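Illdale Water District — Minutes of the Regular Meeting
Posted 1/16/24 by Ffion Skyrme, Recording Clerk
4 min read
Print | E-mail 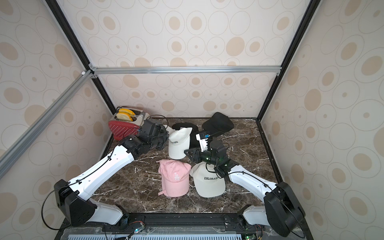
The meeting was called to order at 6 p.m. in the district office. A quorum was present. The minutes of the November meeting were approved with one correction: the valve replaced on Clerora Road was a gate valve and had been recorded as a butterfly valve.

1. Meter replacement

The operations manager reported on the changeover from mechanical to ultrasonic residential meters. The district has 2,087 active residential connections. Work in the Clerora zone is complete except for three pits where the lid is under a driveway pour. Those owners have been sent a second letter. Work in the Cele zone will start when the ground allows digging without a frost blanket.

The manager noted that old meters pulled from Clerora were tested on the bench before disposal. Most read low at low flow and within limits at medium and high flow. The board asked whether back billing was being considered. The manager said it was not, and that district policy does not allow it where the fault is in district equipment. A board member asked that this be stated on the next bill insert. Staff will draft the wording.

Discussion followed on the register setting. The new meters can report in gallons or cubic feet. The billing software accepts either, but the rate schedule is written in gallons. Staff were directed to set all new registers to gallons and to check the units already installed in Clerora against the billing file.

2. Cele tank inspection

The written report from the dive inspection of the Cele storage tank was received. The roof hatch gasket is worn and should be replaced. Coating on the interior ladder has failed below the high water line. Sediment on the floor was light and was removed by vacuum during the dive. The overflow screen was intact.

The inspector recommended recoating the ladder at the next drain-down. The manager recommended replacing the ladder instead, on the grounds that surface preparation inside the tank would take longer than fitting a new one. The board asked for prices on both options, with the outage time stated for each. The gasket replacement was approved as routine maintenance and does not need to come back to the board.

3. Erkville interconnect

The draft agreement for emergency supply between Illdale and Erkville was reviewed. Two points remain open.

The first is pressure. Erkville operates at a higher grade line, so water will move toward Illdale without pumping. Flow in the other direction will need a portable pump at the vault. The draft does not say who provides the pump or who maintains the suction connection. Counsel will propose language that places both with the receiving party.

The second is disinfection. Erkville uses chloramine and Illdale uses free chlorine. The manager explained that mixing the two in the mains can lower the residual at the boundary and cause taste complaints. The proposed operating procedure calls for flushing at the two nearest hydrants and residual checks every 6 hours while the connection is open. A board member asked whether this could be done with present staff overnight. The manager said it could for a short event — a main break, for example — but a longer event would require paid call-in time. The procedure will be attached to the agreement as an exhibit.

No vote was taken. The item was carried over.

4. Cross-connection control

Annual test notices for backflow assemblies have been mailed. Staff reported that several test forms came back last year without the gauge calibration date, and these were returned to the testers. The form has been changed so that the date appears next to the signature line. The board had no comments.

5. Winter leak adjustments

Two requests for leak adjustment were considered. The first, for a broken line in a crawl space, was approved under the standard formula after a plumber's receipt was provided. The second, for a stock tank float left open, was denied. The policy covers hidden leaks only. The customer was offered a payment plan.

6. Other business

The hydrant on the north side of Clerora Road remains out of service and has been bagged. The fire department has been told. The repair kit is on order — the supplier has not given a ship date.

The clerk asked that board members return the annual disclosure forms before the next meeting. Forms may be left at the front counter or sent by e-mail.

Public comment: One resident asked why the flushing schedule is no longer printed in the newsletter. The manager replied that it is posted on the office door and will be put back in the spring newsletter.

Motion to adjourn was made, seconded, and carried without objection.

Minutes submitted by F. Skyrme. Draft until approved.

Print | E-mail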